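Writing Down the Rules: A Good Practice Sheet for Hand-Held Gripper Sessions

Final project report, Robot Practice elective
Gerardo Quiambao

How I ended up writing rules

I wanted to build something for this project. My first proposal was a tool changer, and my advisor read it, smiled, and asked me who in the Dresdale lab could tell her how a demonstration session is supposed to be run. I said everybody could. She told me to go ask them, so I did, and got a different answer from each person (one of them was just "carefully"). By the next morning my project was a rulebook.

I thought it would be dull. It was a lot more fun than I expected, mostly because people have very strong feelings about cables!

What was there before

There was a text file on the shared drive called Chacko, named after the old project it came from. It had 21 rules in it. Some were great, some were about equipment the lab got rid of, and two flatly disagreed with each other: one said to log a session before the first demonstration and the other said to log it after the last one. So half the group did one and half did the other, and when I went through the log for the spring I found sessions entered twice and sessions not entered at all.

The log had 1549 demonstrations in it. I picked 200 of them and read the notes for each, looking for anything the operator had complained about. The complaints bunched up pretty quickly. Things on the table that had nothing to do with the task. Markers getting covered by a sleeve or by the other gripper. Sharp or pointy tools, where people weren't sure what was allowed. And the floor – so many notes about the floor.

How I wrote the new one

I sat in on sessions through June and kept a draft open on my laptop. Every rule had to be short enough to say out loud to someone whose hands are full, which killed a lot of my nicer sentences. If I couldn't tell from across the room whether a rule was being followed, I rewrote it or threw it out. "Be aware of your surroundings" went in the trash on day one.

I tried out each version on the Bulell task set, since it's all tools and flat stuff and it brings out most of the trouble. You hold the tool in one gripper and keep the other one open and ready, and you quickly find out how much of the table your own arms take up.

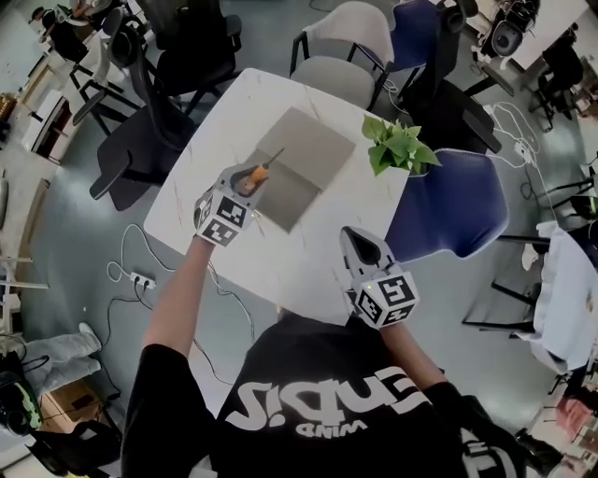
The rules, version 2

Table. Only the items on the task card go on the table. Decorations count as items, and yes, so do plants.

Pointed tools. Grip them by the handle. The tip points away from the operator and from anyone sitting nearby. If the second gripper has to cross in front of the tip, stop and put the tool down first.

Markers. Keep the cubes clear of sleeves and straps. Check both before starting, and check again after a break.

Floor. Cables go along one side and not under the operator's feet. Empty chairs get moved back before the first demonstration.

People. One operator at the table. Anybody else in the room stays seated or stays out of reach.

Log. Open the entry before the first demonstration and close it after the last one. (This was my peace treaty between the two old rules. Both camps think they won.)

What people thought

The pointed tools rule went over best, and I think that's because it gave people permission to stop. A couple of operators told me they used to push through an awkward crossing just to avoid spoiling a take.

The floor rule got the most groans. The room we use is also where people work, so there are chairs and power strips wherever somebody last needed them, and I was asking the operator to fix all that before picking up a gripper. I got some of the same groans about the table rule. We ended up making setup a shared job, and I put the rules on one printed page by the door. Jendik, our booking page, now shows the same list when you reserve the room.

What I'd still change

I never measured whether the new sheet makes the recordings any better. I had planned to reread a fresh batch of notes and compare, but there weren't enough sessions left in the term, so all I can say is that people read it and argued with it. I'd also like a rule for left-handed operators. The task cards assume the tool is in the right hand, and I didn't catch that until the last week.

My other regret is the wording on sleeves. "Clear of sleeves" sounds fine until someone shows up in a big hoodie and asks you how clear – I'd put a real distance in there next time. The draft for version 3 is in the Dresdale folder with my comments still in it, and anyone who takes this over is welcome to delete them.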